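Reading the Flurenberg Registers, Part 2: The Dates Problem
November 30, 2019
By the author of this blog
12 comments | 19 shares
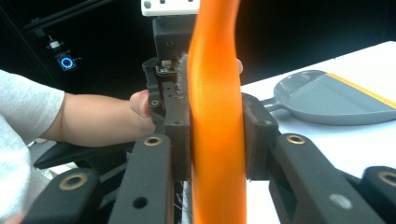 In the first part I covered which volumes survive from the parish at Flurenberg and where the gaps fall. This part deals with dating, which took up most of my evenings since February and which the printed index gets wrong in several places.

The congregation kept one book for baptisms, marriages and burials together, in order of entry, from 1666 on. Before that year there is nothing. The usual story is that an earlier book burned with the first church. I have not found a source for the fire older than the parish anniversary booklet, so I treat it as unproven. The 1666 book begins on a fresh page with a heading and no reference to any earlier volume, and a clerk who had lost a book to fire would, I think, have said so somewhere.

The first difficulty is that the clerk rarely writes a calendar date. He writes the Sunday. "Baptized on Oculi" means the third Sunday in Lent, and "buried Tuesday after Oculi" means two days later. To turn this into a date you need Easter for that year, and to get Easter you need to know which calendar the parish followed. Protestant and Catholic territories in this region were ten days apart until 1700. Flurenberg was Lutheran, but the village of Oravec, which shared its pastor, had a Catholic landlord and was supposed to use the new calendar for rents and court days.

The printed index assumes the old calendar throughout. For Flurenberg entries this holds up. For Oravec entries it does not. I checked the burials against the estate accounts, which list fees paid for the bell, and found 9 cases where a fee was paid before the person was dead according to the index. Shift those burials to the new calendar and all 9 fall into place. In two of them the fee was paid on the day of the burial itself.

So far that is simple enough. The trouble is that the pastor did not keep two systems apart on the page. An Oravec burial and a Flurenberg baptism can sit in adjoining lines, each under its own Sunday name, and the Sundays are not the same Sunday. In Lent this produces entries that look as if they run backward. The index editor took these for late entries and moved them. They were in order all along, and the moves should be undone.

My working rules are as follows.

If the entry names Oravec, use the new calendar. If it names Flurenberg or gives no place, use the old one. If the entry gives a saint's day and no Sunday, do not convert it until you have checked its neighbors on both sides, as the saint's days seem to follow whichever calendar the pastor had used in the line before. I have no explanation for that last habit. It holds in most of the cases I could test and fails in a few.

The second difficulty is the start of the year. The book changes its year heading at Advent in the early pages and at January 1 later on. The change happens between two pages written in different ink, and I suspect a new pastor, but the list of pastors has a hole there. For entries in December you should give both years, with a slash, until somebody settles it. The index gives one year only and does not say which rule was used.

I did the conversions in a plain spreadsheet with one column for the text as written, one for the calendar assumed and one for the result. Keep the first column untouched - you will change your mind about the second, and when you do you want the clerk's words to go back to. I corrected 19 baptisms this way after my first pass was already finished, all of them in the weeks before Easter.

One correction to Part 1. I said the duplicate copies sent to the consistory were lost. A reader wrote to say that a partial set is held with the Plamer papers, cataloged under church buildings and repairs. I have ordered scans. If they cover the Advent years they may answer the second question outright, as the duplicates were made up by calendar year and had to be signed and dated at the close.

Part 3 will cover the marriage entries and the fines recorded in the margins, which use a third set of abbreviations.

12 comments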